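OK, slide two, and I'm skipping the agenda because you've all got it on the handout. I want to talk about waiting rooms! When we redid the one at Widham, we had 27 chairs in rows, all facing a wall. Families come in, sit down, and stare at it while someone they love has stitches put in down the hall.

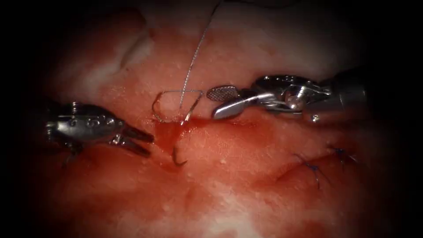
Fouzia Swati

So we turned the chairs. (Pause, let people groan.) Small groups, a lamp in each, and a phone charger you can reach without crawling. We asked 70 families what else they wanted and the big one was a clock that works. Next slide, the floor plan, then hand over to Clive for Branbridge.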